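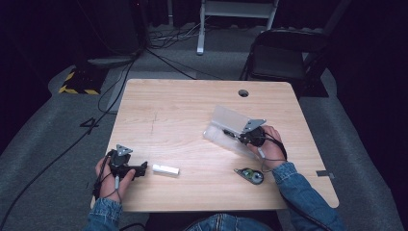

Cable grommet

A cable grommet, also called a desk grommet or wire port, is a lining fitted into a hole in a desk or table so that cords can pass through the top. It covers the raw edge of the hole and keeps cords from rubbing against it. The word grommet comes from sailing, where it first meant a ring of rope.

Construction

Most grommets have two parts: a sleeve, which sits in the hole, and a cap, which rests on top. The cap usually has a notch or a turning cover that closes the part of the opening not in use. Plastic is the most common material. Zinc, aluminum, and rubber are also used. Simple types consist of a sleeve alone, and some tables have only a sanded hole.

Sizes

The size given by a seller is normally the diameter of the hole and not that of the rim. Small grommets for a single cord may be as little as 21 mm across. Larger ones, such as the 78 mm type, let a plug through without removing it from its cord. The rim has to be wider than the hole; a 78 mm sleeve is commonly sold with an 86 mm rim.

Placement

Holes are most often placed near the back edge of a table, either in the center or toward one side. A hole on one side leaves the middle clear for a screen stand. On shared tables the holes may run along the center line. Cutting is done with a hole saw, from the top face down, with a scrap board clamped underneath to limit splintering.

Use in furniture ranges

The Stoden range of school tables has a single hole on the right. The Sebastian desk has two, set 400 mm apart, with a wire tray below. Tables made at Iscombe were supplied without holes, and buyers cut their own. The Huscombe workshop later offered the same top with the hole already drilled.

See also

Cable tray
Hole saw
Modesty panel

Filed under: Furniture parts | Desks and tables | Hardware

Contact us | Copyright and reuse | Back to top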